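Inley will be without captain Annatjie Sithole for the cup quarter-final at Hullik, after the midfielder failed a late fitness test on her left ankle.

Sithole was hurt in the last minutes of the league win over Radu and trained alone this week. The club hoped she could start on the bench, but the medical staff decided against it. She is expected back in March.

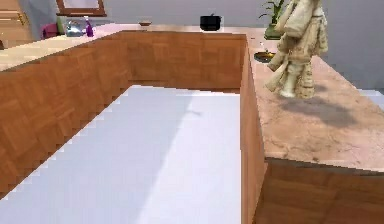 The coach has made three changes in total. The young goalkeeper keeps her place after a good performance against Radu, while both full-backs return from suspension. Inley will play with a back four again – the same system that helped them to win the first match between these teams.
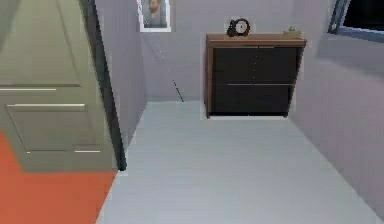
A door open to the hallway.

Hullik have no new injuries and are likely to name the same team that beat Plellent in the previous round. They have lost only once at home this season, and their supporters have bought all 800 tickets for the main stand.

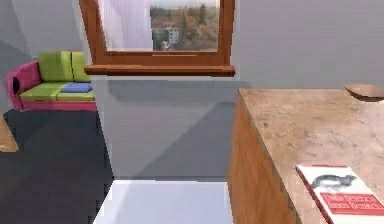 Inley are allowed to bring 515 fans, and the club will pay for the buses. The trip is a long one, and the team traveled a day early to rest properly. With green, orange and brown trees outside the window, it is the part of the season when Inley usually play their best football. They have not lost an autumn cup match in three years.

Kick-off is at 7 p.m. If the score is level after 90 minutes, the match will go to extra time and then penalties.

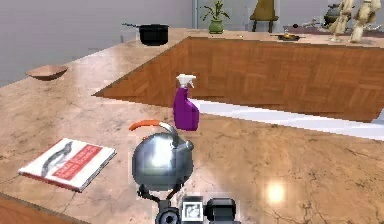

Team news in short

Inley: Sithole (ankle) is out. Both full-backs are available.

Hullik: No changes expected.

The winner will play Plellent's conquerors or Radu – the draw for the semi-final has already been made, and Radu must first win their own match.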